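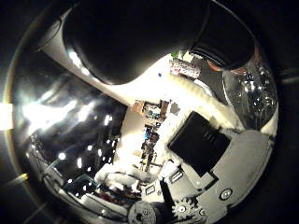
Since February I am testing two grippers on the same arm, and several readers wrote to me to ask which one I would keep. I promised an answer in the last post, so I will try to give it, although it is longer than I wished.

First the setup, for those who are new on this blog. I rent a bench in a shared workshop in Trondgate. The arm is light grey, second-hand, and I know its bad habits quite well by now. On the wrist there is a small camera with a very wide lens, so the picture is a circle with black corners. The two grippers are the Reinholz, which is a parallel one with hard pads, and the Inda, which has two curved fingers that give a little when they touch something. Both were bought with my own money, and this is why I am careful with them.

## The Reinholz

I started with the Reinholz, as it was the first to arrive. Mounting took one evening. The bolt pattern fitted my adapter plate, and the manual is short but correct. It closes very straight and always to the same place. If I ask for 42 millimetres, I get 42 millimetres, also after a whole afternoon of work.

With boxes it is excellent. With round things I was less happy. When the pads meet a cylinder a little above or below its widest line, the cylinder wants to roll away, and the Reinholz does not forgive this. I had to correct the height in my program many times, always by very small steps. You can of course print your own pads with a V shape, and I did so, but then the flat boxes become the problem. I changed the pads so often that one of the small screws has now lost its head.

## The Inda

The Inda was more difficult at the beginning. The plug on its cable is on the wrong side for my arm, so the cable must make a loop around the wrist, and in the first days it caught on the elbow twice. I wrote to the seller in Trutham and received a longer cable without extra cost, for which I am thankful. With the longer one I can lay the loop flat and it stays there.

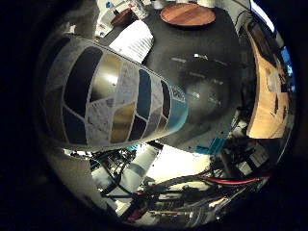 For round objects I like it much more. The fingers find their own way around the shape, and I may be wrong with the height by several millimetres before the grip becomes bad. The objects with a strong pattern were my worry here, and this was a matter of the camera and not of the fingers. My detection program looks for edges. When the surface is divided into many coloured pieces with light lines between them, it sees ten objects where there is only one. A shiny piece which reflects a lamp makes it even worse. I tried a smaller exposure time, and it helped, but then the dark tabletop and the dark parts of the object become one single shape.

In the end I did two things. I taught the program to look for the long outline first and to ignore everything inside it. And I stopped using the automatic exposure, which changed its mind each time the wrist turned towards the ceiling lights. The value is now fixed. It is too bright near the lamps and a little too dark under the table, but it is always the same, and the same is what I need.

## Some numbers

I let each gripper do 600 attempts, with the same objects and the same order. I will put the full table in a separate post, because I still must clean it. What I can say already: on boxes the Reinholz was better, on round and soft things the Inda was clearly better, and on thin flat things (paper, a plastic card) both were poor. Before this I had 1031 older attempts from my previous gripper, but with another camera position, so I do not compare them.

One remark about speed. The Inda is slower to open. For one pick you do not feel it, but if you wait next to it with a cup of tea - as I did - you begin to feel it.

## Which one do I keep?

For the moment the Inda stays on the arm. Most of what I want to pick is not a box, and I prefer a gripper which accepts my small errors. The Reinholz goes back into its case, but I will not sell it. If I would work only with cartons, I would choose it without thinking long.

Next I want to move the camera a little further back from the fingers. At present, when they are open, one finger takes a big part of the upper view, and the program must guess what is behind it. I have a bracket half drawn, and I am still unsure if it will hit the cable. If somebody has solved this with a similar arm, please write to me, the address is at the side of the page.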